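Wilanance Hand-Held Gripper Kit, Reviewed After a Month at Home

I built two of these in December for a pick-and-sort project on the bedroom table. The kit costs $271 per gripper and goes together with one hex key, plus a small Phillips driver that you have to supply yourself.

Assembly took me one long Sunday for the first and a couple of hours for the second. The linkage holes on one arm were tight and needed a light pass with a file. The printed manual skips the step where the left and right arms get matched, so lay both out before you tighten anything.

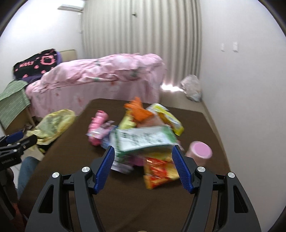

Jaws open over the snack pile, blue pads fitted.

The textured pads are the best part of the kit. Crinkly chip bags are hard to hold - they shift and fold - and these pads grab them by a corner without much squeeze. Flat packets lying on the table are harder. I missed plenty of those until I learned to come in at a lower angle.

I logged 312 picks and dropped 68, mostly flat packets. The screws on one linkage worked loose twice, and a dab of threadlocker fixed it. Spare pads come from Tomoana and ship slowly.

Good: pads, stiff frame, easy to repair.
Bad: manual, slow spares.

Four out of five.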